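Limura two-part coffee machine: review after 226 cups

Reviewed by Liudmyla Prokopenko
Fri 11 February

The Limura is a countertop coffee machine with a matte gray body and a separate milk station. It replaced a Zilteck unit that had been in service in our office since July of the year before last. The Zilteck made acceptable coffee but required a full descale far too often for a room of this size, and its drip tray warped. I have logged every cup drawn from the Limura since installation. The total stood at 226 when I wrote this.

Setup

Unpacking and first rinse took 40 minutes, most of it spent on the rinse. The manual is a folded sheet with diagrams and very little text. The hose for the water filter is keyed and will only go in one way. The filter itself is not – it can be seated upside down, in which case the flow drops to a trickle and the machine reports an empty tank. I lost some time to that.

Water hardness is set once, during setup, on a scale of one to five. Changing it later means a factory reset, which also clears the drink volumes. Test the water before you start.

Controls

The body has round dark gray buttons set directly into the surface. Travel is short, with a definite click. My complaint is legibility. The markings are light and faint against the gray, and under our ceiling lights they are hard to make out from a standing position. Regular users learn the layout within a week. Visitors press the wrong one. A darker or larger print would fix this at no cost to the maker. 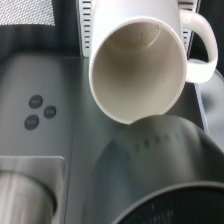 White mug at the machine, controls at left. Note the brown film toward the bottom of the mug.

The film in the mug leads to the matter of fines. Coffee residue on white ceramic is normal in any office, and a mug that has been used all morning proves little by itself. I therefore ran a separate check with clean glass cups, drawing one long coffee into each and pouring it off through a paper filter. At the factory grind setting there was visible sediment in every cup. Two steps coarser, it was reduced to a trace, with no change in strength that I could taste. I recommend making that adjustment on the first day.

Temperature and volume

Measured in the cup ten seconds after the end of the pour, a long coffee came to 79 degrees Celsius with the machine warm. The first cup of the day is cooler unless the cup is rinsed with hot water beforehand. Volume is consistent. With the short drink set to 50 ml, I could not find a deviation worth recording.

Noise is moderate. The grinder is lower in pitch than the one in the Zilteck and runs for less time. The pump can be heard in the next room with the door open.

Cleaning

The drip tray comes out in one piece and goes in the dishwasher. The brew group is removable from the side and should be rinsed weekly under the tap, without soap. Vents are the weak point. Dust collects in the slots, and a cloth only pushes it further in – use a soft dry brush and do it with the power off. De Graaf sells a narrow one that fits, although any clean paintbrush will serve.

Compared with the Horville

The obvious alternative is the Horville, which I used for several months at a previous job. It heats faster and has printed labels that can be read without bending down. It is also louder, and its brew group is sealed, so any internal cleaning is a service call. For an office without a service contract, that decides it for me.

Verdict

Recommended for small offices, with the grind adjusted as described. Points deducted for the button markings and for the filter that fits both ways. I will update the log after the first descale.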